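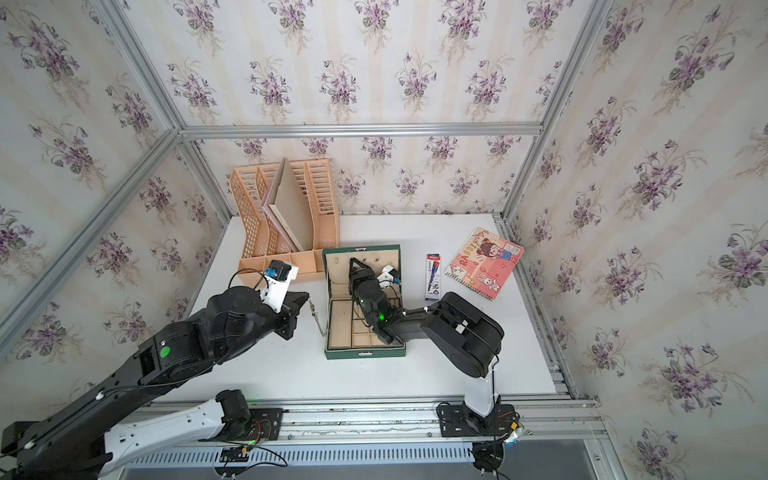
Trinidad Gatchalianさんからは、細いチェーンがいつも底で絡まってしまうので浅い仕切りのものを探していた、これにしてから朝の支度が早くなった、と便りが届きました。うれしい!まさにそういう方に使ってほしくて仕入れた箱です。

Gradden ジュエリーボックス(ダークグリーン)

深い緑の外側を開けると、ふたの内側はクリーム色、下のトレイはベージュ。この落ち着いた配色がとにかく好きで、金色のチェーンを合わせるとぐっと映えます。トレイは小さな四角い仕切りに分かれていて、指輪もピアスも一組ずつ居場所が決まります。前面には小さな留め具つき。

店で使っている見本には、ネックレスを2本、仕切りを分けて入れています。長めのものは先に留め金をかけ、ゆるく輪にしてからどうぞ。ふたを閉める前に、チェーンが縁から垂れていないかだけ見てあげてください。はさむと傷みます。

机の上に置きっぱなしでも絵になるので、ファイルスタンドやノートと並べて使う方も多いです。書類は立てて、アクセサリーは箱へ。これだけで机がずいぶん広くなりますよ!

お手入れは乾いた柔らかい布で。内側は水拭きせず、ほこりを払う程度にしてください。直射日光の当たる窓辺は避けたほうが安心です。

重さは約132グラム。贈り物用の包装は80円で承ります。次の入荷は10月の予定で、取り置きもできます。ご希望の方は店頭かお問い合わせ欄から、お名前と個数をお知らせください。

関連商品
Ballent リングスタンド
Padilla 卓上ファイルスタンド
Prelstead アクセサリー用クロス(2枚組)
Gradden 携帯用ジュエリーポーチ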